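palero-cocina: ficha del conjunto de datos

Versión 2. Mantenido por el grupo Satari. Última revisión: octubre.

Resumen

Si ha venido a saber si un robot puede ya fregarle los platos, la respuesta corta es no, y puede cerrar esta página. Si le interesa saber cuánto le falta, siga leyendo. Palero-cocina reúne episodios teleoperados de un solo brazo que recoge cosas de un fregadero y las deja en otra parte. La cocina es de juguete. El presupuesto también.

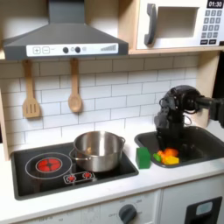 Piezas en la pila, olla vacía, pinza en camino.

Contenido

3.608 episodios útiles de los 4,000 grabados (el separador de miles lo pone cada cual según su teclado; pedimos disculpas al script de conteo). Los descartados están en la carpeta fallidos/, que varios usuarios encuentran más instructiva que la principal.

Cada episodio incluye vídeo, posiciones articulares, estado de la pinza y una instrucción en texto. Las instrucciones están en español y en inglés, y no siempre dicen lo mismo.
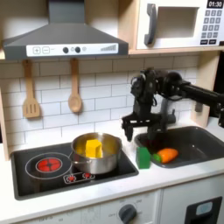

La métrica de éxito ha dado más discusiones que el hardware. En la versión 1, una tarea del tipo "pon el bloque en la olla" se daba por buena cuando la pinza se abría encima del recipiente, cayera donde cayera la pieza. Ahora se etiqueta el estado final: bloque amarillo dentro del cazo cuenta, aunque asome por encima del borde; la zanahoria, si sigue en el fregadero, sigue pendiente. Un humano de dos años resuelve el caso sin leer la ficha.
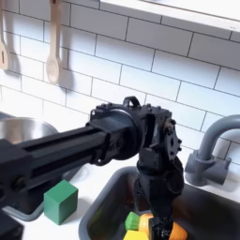 Equipo Satari
Recogida de datos y mantenimiento del repositorio

Limitaciones conocidas

Las piezas juntas son el caso difícil. Con una sola pieza en la pila, la política de referencia (Elletti, configuración por defecto) se defiende. Con varias amontonadas agarra la vecina, o dos a la vez, o empuja todo contra la pared y espera.

No hay agua, ni grasa, ni platos. Nada se rompe. Quien quiera extrapolar de aquí a una cocina de restaurante lo hace bajo su responsabilidad.
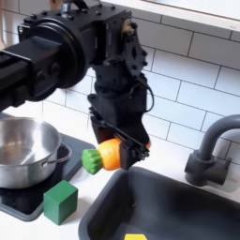 Tampoco hay prisa, y eso se nota en los tiempos. Los episodios no están acelerados; si su vídeo de demostración va a velocidad múltiple, le rogamos que lo diga en pantalla.

Uso

Descomprima, ejecute preparar.py y compruebe las sumas. El cargador Győri funciona desde la versión 2; con la anterior lee los ejes cambiados y el brazo simulado saluda al techo.

Pendiente

- Unificar las instrucciones bilingües.
- Más episodios de recuperación tras un mal agarre.
- Revisar las etiquetas de fallidos/, donde queda algún éxito mal archivado.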